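Guides > Table Games > Jurkden Shuffle Set > Setting Up the Playing Surface

April
By Mariama Ayaaba

3. Setting Up the Playing Surface

Read this section before unpacking the weights. The Jurkden set can be played on its own roll-out mat or on any flat table. The mat needs no marking. A table does, and the steps below explain how to lay out the court, level the table and check the finish before a first game.

3.1 Choosing a table

Use a table that stands firmly on all its legs and has a smooth, hard top. Glass tops are not suitable. Extension tables can be used if the leaves close without a ridge. The court must not cross a join that you can feel with a fingernail.

Leave enough room for a player to stand at each end. The long sides can be against a wall.

CAUTION: Do not play on a table with a waxed or oiled finish that is less than 28 days old. The felt on the underside of the weights can pull the finish off and will be ruined in the process.

3.2 Leveling

1. Place the bubble level from the accessory bag at the center of the table, pointing toward one end.
2. Slide the plastic shims under the low legs until the bubble rests between the lines.
3. Turn the level to point at the long side and repeat.
4. Go back to the first direction and check again. Shimming one side often disturbs the other.

NOTE: If the table is on carpet, let it stand overnight with the shims in place and check it in the morning.

3.3 Marking the court

The court is a square in the middle of the table with an open zone on every side. Its lines are laid with painter's tape. Do not use packing tape, duct tape or electrical tape, all of which leave glue behind.

1. Wipe the table with a damp cloth and dry it fully.
2. Lay two strips running away from you, one on each side of the center.
3. Lay two more strips across them, one near you and one at the far side. Let the strips run well past the corners where they cross.
4. Press the tape down with the edge of the scoring card, working from the middle of each strip outward.

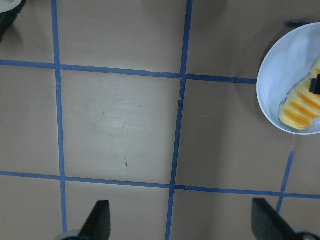
Court marked in blue tape, with the center square left bare.

The lines do not have to be perfectly straight. A line that wanders a little will not affect play as long as both players agree on it before the first slide. A weight that touches the tape counts as in. If the tape lifts or bunches up under a weight, replace the whole strip. A patch makes a bump, and bumps turn the weights.

3.4 Test slides

1. Set a weight at one end, felt side down.
2. Push it gently toward the center square and let go before it reaches the first line.
3. Repeat from the opposite end using the same push.

Both slides should stop at a similar distance. If one runs much longer, the table is still out of level and you should return to 3.2. If both stop short, the surface is probably damp or sticky. Clean and dry it, then try again.

Valtex slide powder may be used on sealed tops. Apply a light dusting, spread it with a dry cloth and wipe off the excess. Do not use powder on the Jurkden mat.

3.5 After play

Peel the tape back slowly at a low angle. Do not leave it on the table for more than 9 days, or sooner if the table gets direct sun. Brush the felt clean and store the weights in the tray, felt side up.

Replacement felts are sold in packs of 2. To fit them, see Section 7. For the rules on ties and blocked slides, see Section 4.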